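Search this site Enter keywords Go

Visit report: Borndale water treatment works, open day

The Borndale works opened its gates to the public on May 27, 2023, for the first time since the filter hall was rebuilt. Places were booked in advance and visitors went round in groups of 13, each with a guide from the operating company, Mosavell. I joined the second group of the morning. What follows is written up from notes and covers the process in the order in which the water meets it, although the tour itself began at the wrong end, in the pump room.

Raw water comes from the Dikau reservoir by gravity through a single main. The intake tower has draw-off points at 4 depths, and the operators change between them according to season. In late spring the upper water warms and algae begin to grow there, so the lower points are preferred. By November the reservoir has usually turned over and the choice of depth matters much less. The guide had a good chart of this on a board by the inlet, showing temperature against depth for each month of the previous year.

At the inlet the water passes coarse screens and then a set of finer ones that turn slowly and are washed by jets. Coagulant is dosed directly after the screens. Borndale uses an aluminium salt, with lime added to hold the pH where the reaction works best. The upland water is soft and slightly brown, and most of the plant exists to take that colour out. Jar tests are done each shift to check the dose -- six beakers of raw water are stirred together with different amounts of coagulant and left to settle.

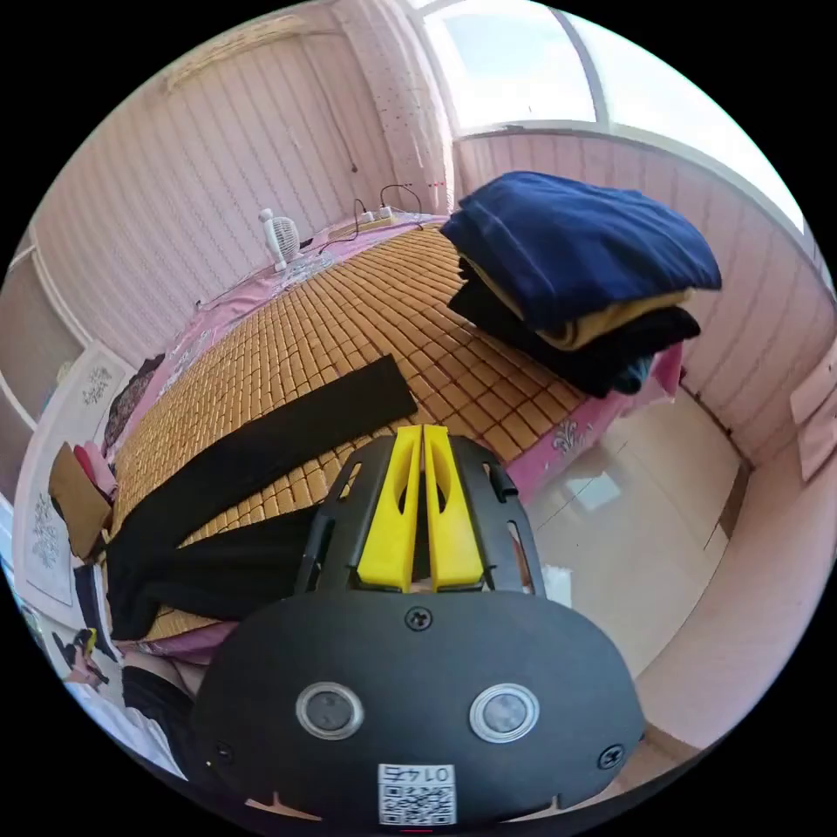 Clarification is by dissolved air flotation. Soft, coloured water gives a light floc that settles poorly, and it is easier to float it than to wait for it to sink. Part of the clean water is taken back, saturated with air under pressure and released through nozzles at the bottom of the tank. The bubbles attach to the floc and carry it up as a brown blanket, which a scraper draws off at intervals. We stood on the walkway long enough to watch one full pass of the scraper. The noise is low, and the smell is faint and earthy.

The filter hall holds 9 rapid gravity filters, arranged along a central gallery. Each has a bed of anthracite over sand on a gravel support. A filter is taken out for washing when the head loss reaches its limit, when the turbidity starts to climb, or when the clock says so, whichever comes first. The wash is air, then air and water together, then water alone. One bed was washed for our benefit. The surface boiled evenly from wall to wall, with no dead corners, and the guide said that this had not been true of the old beds, where the floor nozzles were badly worn.

Returning a filter to service is the delicate part. For a short time after washing it lets more particles through, and at Borndale this first water is run to waste until the meter reads below the set figure. The old plant had no pipework for it. 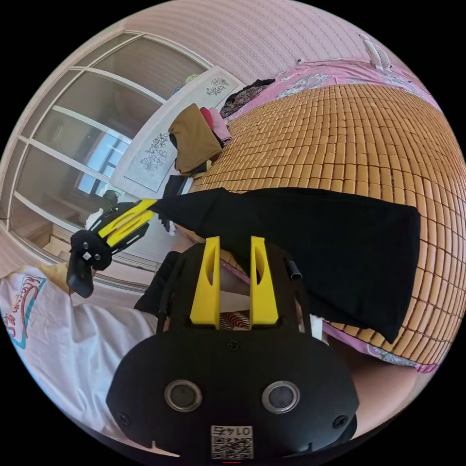
Manganese is dealt with in a second stage. The pH is raised, chlorine is added, and the metal comes out on the surface of the sand, which over the years has gone nearly black. A jar of new sand and a jar of old stood side by side on the sill. Disinfection follows in a baffled contact tank, which cannot be entered, so we were shown a drawing. The operating record is kept on a Tsikata logging system in the control room, and the sheet on display that morning was number 2714.

Sludge was covered only briefly. It is thickened, pressed into cake and taken away by lorry, and the liquid returns to the head of the works. I asked what limit was placed on the returned flow and was told that the figure would be sent on. It has not arrived yet.

Some practical points for anyone going next time. Flat, closed shoes are required, and sandals were turned away at the gate. The walkways are open mesh -- unpleasant for those who dislike heights. There is one steep stair between the flotation tanks and the filter gallery, with no lift. Tea was served in the old engine house, where the beam engine's bed stones can still be seen in the floor. The car park is small and the lane outside is narrow, so the bus from the village is the better choice.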